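片づけのギャラリー　Kamari の物置から

はじめまして、チャウ・コンです。日本語はまだ勉強中なので、変な文があったらすみません。このページは、子どもの部屋 Kamari の片づけの記録です。おもちゃと日用品が長い間いっしょになっていたので、日曜日に友だちのロイさんと二人で分けることにしました。棚は3段あります。上は布、中は容器、下はおもちゃの場所です。

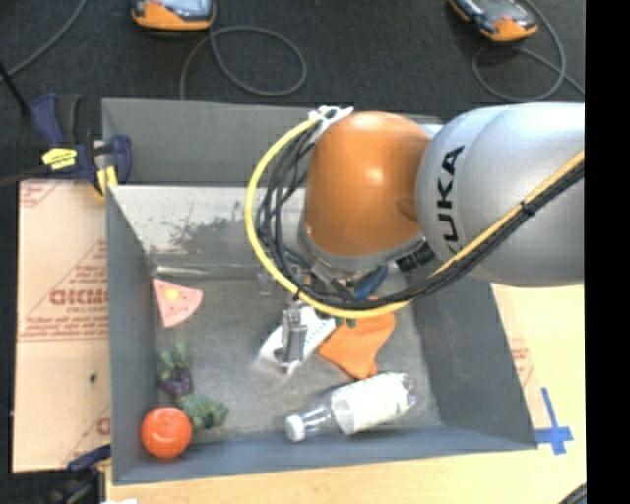
布のものは、私がいちばん迷う種類です。たたんで棚に置くと場所が小さくてすみますが、すぐ使うものは箱の中のほうが取りやすいです。灰色の箱のオレンジ色の布のようなものは、上の段に行く予定です。ふたが白い透明なボトルは中の段、食べ物の形のおもちゃは下の段にします。くしゃくしゃの白い包みは、まだ場所を決めていません。ロイさんは「包みは全部一つの袋に」と言いますが、私は中身を見てから決めたいです。

おもちゃの段には、ロイさんが厚い紙で札を作ってくれました。字が読めない子のために、絵もかいてあります。ままごとの道具が多いので、次は浅いかごを2つ買うつもりです。かごの大きさでおすすめがある方は、下のコメント欄に書いてください。返事は少しおそくなりますが、全部読みます。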